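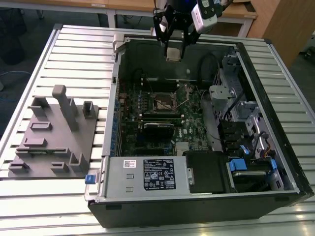 Taking the drive and power supply out of an old desktop tower

Switch off at the wall, pull every lead and lay the case on its side with the panel off. Give yourself 14 minutes the first time.

Start with the hard drive. Squeeze the two blue tabs and slide the tray out – gently, as the cables behind it are short. Unplug the data cable by its end, then the power plug.

Next, undo the power leads to the motherboard. Press each clip fully before pulling. Lift the blue latch at the end of the power supply and ease the unit out.
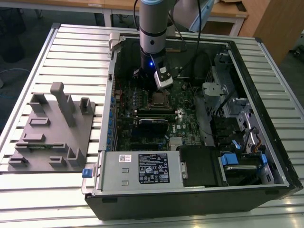
Blue drive tabs at lower right, power supply along the bottom with its latch at the left end.

Keep the screws in a cup. Refit in reverse order.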